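Packing bench all-rounder, Wetby dispatch (part time, could grow)

I run the packing floor at Wetby and I'm after one more person to join us, so if you like a tidy bench and don't mind a bit of change, read on!

We pack small homewares for online shops, mostly the Brosari and Fila ranges. Up until August every mailer was folded, filled and closed by hand, 206 of them on a decent shift, and my wrists can tell you all about it. Now we've got pairs of robot arms on the benches doing some of the box handling, and the job has changed a fair bit. You'll spend less time folding and a lot more time setting up, checking, and stepping in when a lid won't tuck (the lids are fussy, you'll learn their moods).

The mailers are the fold-up sort with a tuck flap on the lid, and the arms work from either side of the box on a green cloth.

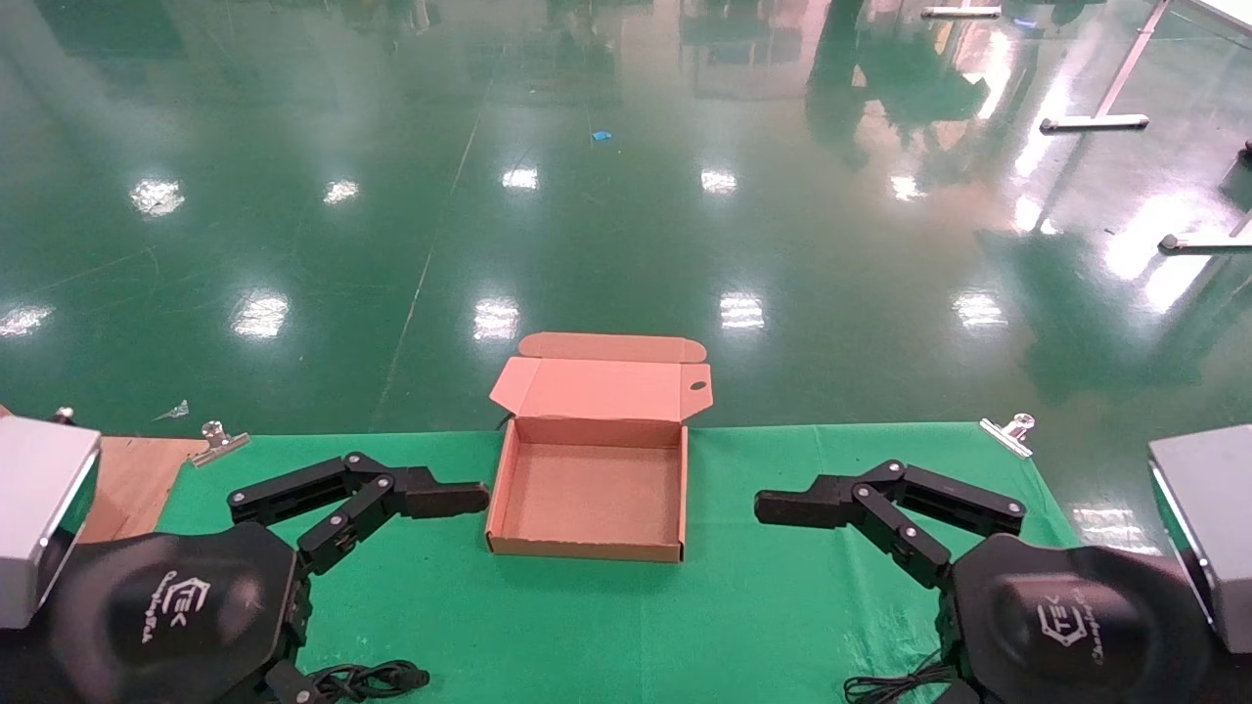 Will the arms mean fewer shifts for the packers?
Hours are staying as they were. Everyone who packed by hand before is still here on the same roster, and this role is an extra one.

What you'd be doing: keeping the benches stocked with flat mailers, looking over finished parcels, noting down whatever goes wrong, and packing the odd-shaped orders by hand. Wikström glassware is still all ours, and I'd like to keep it that way for a good while yet.

You don't need to know anything about robots. I sure didn't! You'll get 3 weeks of paid training beside one of us, and you can hit stop whenever something looks off without asking me first. Some of the crew love the new setup and some miss the old rhythm, and I want to hear both at our catch-ups.

There are 46 of us on site, with free parking and a proper kitchen. You'll be on your feet most of the shift, so bring comfy closed shoes.

To apply, drop a short note and your resume at the Wetby front desk, or use the form on our jobs page. Applications are open through September 2026.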